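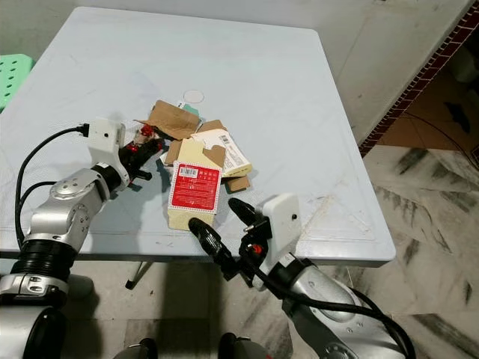 One packaging buyer, replying to the consultation draft, wrote that the old guidance "treated every carton as if it were the same grade of board", and asked for separate figures for coated and uncoated stock. Those figures are included in the revised Plellness specification for small retail cartons, released this January.

Plellness Specification, Second Issue: Summary for the Trade Press

The second issue replaces the first in full. It applies to folding cartons made from a single sheet of board, with a finished panel height of up to 136 mm. Multi-part cartons, sleeves and trays are outside its scope and will be dealt with in a separate paper.

Main changes

Coated and uncoated board now have separate tables for crease depth and folding force. In the first issue a single table was used for both, with a correction factor that many converters left out.

The minimum glue flap width is raised to 10 mm. Cartons with a narrower flap may still be supplied against existing orders but should not be marked as meeting the second issue.

Ink coverage on the main panel is now stated as a share of the panel area. Where coverage is above 68 per cent, the printer should record the ink type and drying method on the batch sheet. Water-based and vegetable oil inks are listed separately.

Self-adhesive labels applied after printing are covered for the first time. The label adhesive must be named on the batch sheet, and the label should not cross a crease.

Testing

Trial runs were carried out by Banditz at its Hivolska works, using five board grades from regular production. Samples were stored flat before folding and were tested both along and across the grain. The crease results across the grain showed a wider spread than expected in the two heaviest grades. The limits for those grades are therefore provisional and will be looked at again after further runs.

Kazlauskienė, the laboratory that checked the results, used its own equipment and did not have sight of the Banditz readings beforehand. Its report is printed as an annex.

Availability

The specification is supplied as a printed booklet and as a file. Holders of the first issue will receive the new one at no charge. Requests for the annex alone should be marked "Annex B". The press desk at Plellness is open until 4 pm.

Ends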